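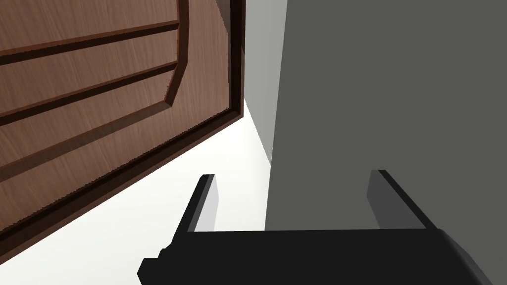 Ritum handle fault

The Ritum handle fault was an error in the control software of the Vitier two-armed household robot. It affected the opening of hinged cupboard doors. When a finger lost contact with a door handle during a pull, the software went on treating the handle as held and moved the arm through the rest of the opening path. The gripper could then strike the edge of the door or press against a neighbouring cupboard.

The fault takes its name from Ritum, the motion planner in which it was found. It was identified in simulation at the Szabó laboratory and was described in a technical note dated October 23, 2024. No injuries were linked to it.

Background

Vitier robots have two arms, each ending in a gripper with two fingers. Door opening was tested in Flernska, a simulated kitchen with wooden cupboard doors and small fixed handles. Tests in Flernska were a condition for any change to Ritum being passed to the physical machines.

Doors are a common source of trouble for household robots. The handle has to follow an arc set by the hinge, and a small error in the assumed hinge position produces a sideways force that grows as the door swings. A person corrects for it without thinking. A robot has to measure the force, or else follow a path with enough slack in it to absorb the error.

Ritum used the second method. It worked out the arc once, at the moment of first contact, and then followed it to the end.

Description of the fault

Ritum kept a record of whether each gripper was in contact with an object. For grasped objects, the record was checked throughout the movement by comparing the width of the fingers with the expected width of the object. Handles that were hooked or pushed with the fingertips were handled differently. In that case the record was set to "held" on contact and cleared only when the planned movement had finished.

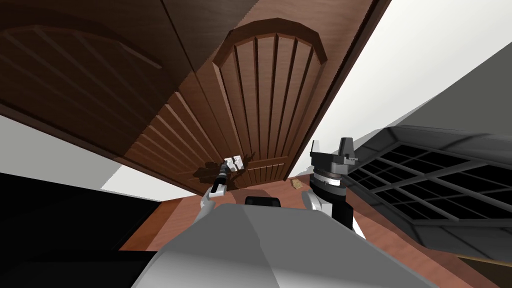 If the fingertip slipped off the handle part of the way through, nothing in the planner noticed. The arm carried on at its set speed, and the second arm, which was allowed to move once a door was reported open, could begin reaching for the shelf behind a door that was still shut.

The fault was more likely with short handles mounted near the seam between two doors, where a fingertip has little surface to bear on. It was also more likely when the robot stood at an angle to the cupboard.

Discovery

The first sign was a mismatch in the July test results. Out of 200 door trials, Ritum reported 148 as successful, but a separate check of the hinge angles showed that 40 of those doors had not moved far enough to count as open. The mismatch was at first put down to the hinge check, which had been changed shortly before. Running the trials again with the older check gave the same result.

Replays from the wrist cameras were then compared with the contact record. In the failed trials the record still read "held" after the fingers had come away from the handle.

Safety assessment

The Szabó note rated the fault as moderate. The force limit in each arm was independent of the planner and would stop a joint that met strong resistance. It would not prevent a lighter knock, and the note pointed out that the limit had been set with adults in mind -- a child's hand caught between the gripper and the door edge might not trigger it in time.

A second concern was the early movement of the other arm. With both arms working close together in front of the cupboard, a collision between the two grippers was possible.

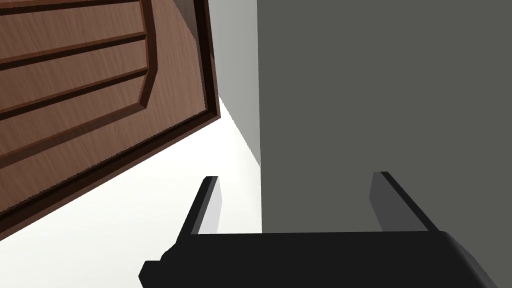

Correction

Door opening was switched off on all physical Vitier robots until a new version of Ritum was ready. The new version made three changes:

The contact record for hooked and pushed handles is checked during the whole movement, using the force measured at the wrist.

If contact is lost, the arm stops, opens its fingers and moves back 60 millimetres before trying again.

The second arm stays still until the hinge has been seen to move.

Door opening became slower as a result. The hinge check used in Flernska was also kept as a permanent part of the test, separate from the planner's own report.

Remaining limits

The correction does not cover sliding doors or drawers, which Ritum treats as a different kind of movement. Very light doors can also cause false stops, as the force at the wrist may be too small to tell apart from sensor noise.

See also

Contact sensing
Force limiting
Motion planning
Robot gripper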